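Fitted sheet corners lifting on deep mattress

Home textiles > Bedding > Sheets and fit

plainweave_h
Replacing the sheets on a double in the spare room. The mattress is 30 cm deep and the label on the Relura fitted sheet says "up to 30 cm". After two washes at 60 the head-end corners lift overnight. Elastic is at the corners only. Is this shrinkage, or is the stated depth nominal?

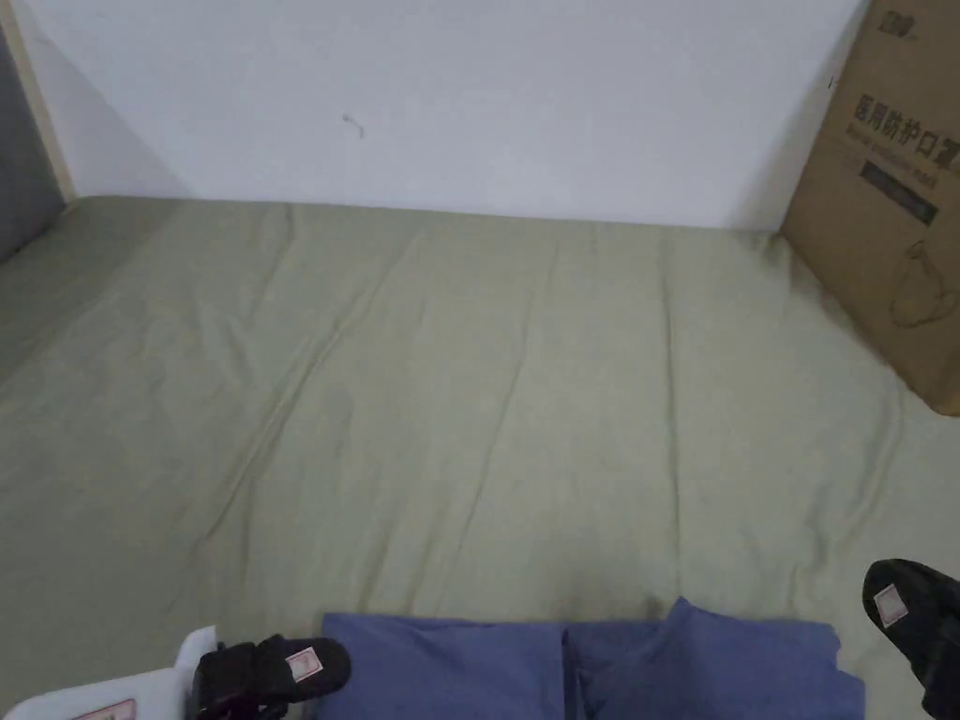
I measured the pocket seam before and after washing. It lost 11 mm, all of it lengthwise. The side seams hardly moved. I have the same size from Adell, which stays put, but the cloth is thinner.

torvald9
Shrinkage. Cotton percale will lose roughly 3 per cent in the warp if it wasn't pre-shrunk. Wash at 40 and line dry.

Espinoza_H
Disagree with torvald9. The cloth shrinks, yes, but 11 mm on a pocket shouldn't unseat a corner. Stated depth is usually the pocket depth with no allowance for tucking under. For a 30 cm mattress buy a 35 or deeper and make sure the elastic goes all the way round.

torvald9
All-round elastic perishes in a hot dryer. I've replaced it on two Zunier sheets. Corner elastic lasts longer.

Espinoza_H
Then don't use a hot dryer.

plainweave_h
Line dried both times. The sheet on the bed:
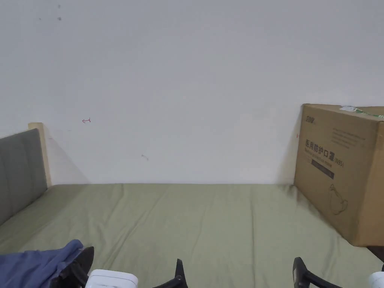 Green fitted sheet, bed against the wall. Diagonal wrinkles.

aksel_a
Diagonal creases suggest uneven tension between opposite corners to me. Check that the sheet isn't turned through 90 degrees. On a double the difference between length and width is small enough that it will go on the wrong way and then creep. The care label on mine sits at the foot, left side, but makers differ.

torvald9
Wouldn't rely on the label. Measure the long side and mark it with a stitch.

plainweave_h
Measured. It was on the right way round. Ordered a 35 cm with full elastic from Cáceres and will wash it at 40 before fitting.

Espinoza_H
Post the pocket depth before and after, please. — Hortensia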